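Speaker notes: "Cards people keep"
Defne Tatlı, Drunura open evening
Monday, October 7, 2024

(Wait for the door to close. Water. Don't start with the joke about the train.)

Hello everyone, lovely to see so many of you on a Monday! I'm Defne, I design printed cards, and I've been doing it long enough that my mum has stopped asking when I'll get a proper job. Tonight is about small bits of card with a picture on one side and what people do when they're given one.

So, a bit of background. In May we printed 200 cards for Tirkine, the little gallery I've been working with, and I took a stack with me everywhere. Cafés, offices, a dentist (long story, tell it if they're laughing, skip it if they're not). I wanted to see how people take hold of a card before they've read a word of it.

Next slide, and leave it up for a bit.

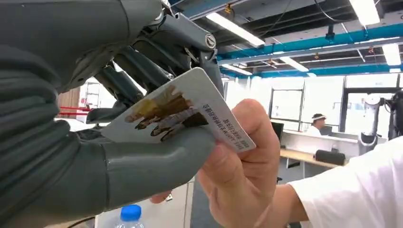

Slide 4. Thumb on the face, fingers behind.

Look at the thumb! It's on the front, near the right edge, and the fingers are tucked behind. Nearly everyone I handed a card to did this, and I'd spent weeks fussing over margins without once thinking about thumbs. The lettering runs down that same edge too, small Korean text in a line with a shorter one next to it. If your words live where the thumb goes, some of them will get covered. I'm not saying move them, I'm saying try it with your own hand first.

And then the picture, which sits lower left, people in robes, browns and golds, rather like an old painting. I love how much white there is round it. My first instinct is always to fill the white (ask Başaran, my poor printer, who has had the emails).

Pass the sample box round here. Ask them to take one and FREEZE. Then look at their thumbs. Give it a minute, it gets noisy.

Bit on paper stock: keep it short, last time I went on and on. Cisance swatches are in the blue folder. The thick one feels gorgeous but it won't go in a purse, so people leave it on the table.

If there's time, the sorting story. If not, straight to questions.

Leave the box by the door on the way out, and remember the lead for the laptop this time.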